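How to Read a Spring Training Stat Line Without Fooling Yourself

Every March somebody hits .400 for two weeks and gets drafted six rounds too early. I've done it. Before you do it again, run the numbers through these steps.

1. Check the at-bats. Anything under 90 tells you very little, and most spring lines are well under that.

2. Look at who was pitching. The Clako projections page has an opponent quality score. I don't fully trust it, but it will show you when half the hits came off guys headed for Double-A.

3. Ignore batting average and go to strikeouts and walks. They settle down sooner. A hitter who cut his strikeout rate by 11 points might have changed something. Might.

4. Compare with his last full season. If he hit .312 on a silly BABIP last year, a hot spring isn't confirmation of anything.

5. Throw out the "best shape of his life" stories. Same goes for new bats, new contact lenses and new swing coaches.

We use cookies to improve your experience. By continuing to browse you accept our cookie policy. OK

6. Move a player up one round at most. The Plusberg rankings will jump a guy four rounds on one good week, and then quietly slide him back down.

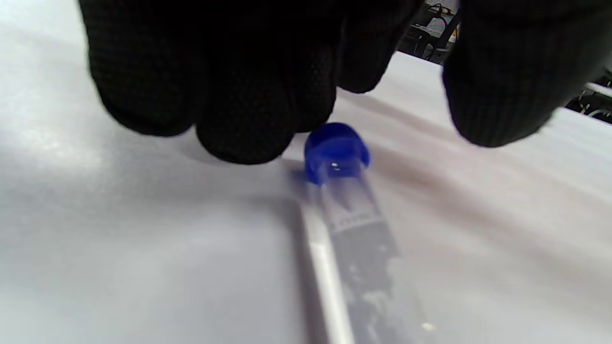
Photo: Mollholm

For pitchers, swap in velocity for step 3, and only if the reading comes from a park with tracking. Scouts' guns run hot, and a beat writer's tweet of "sitting 97" could mean he touched it once.

Does any of this win leagues? I doubt it does much. It has kept me out of a few bad picks in the Coughlan league, and I still finished fifth.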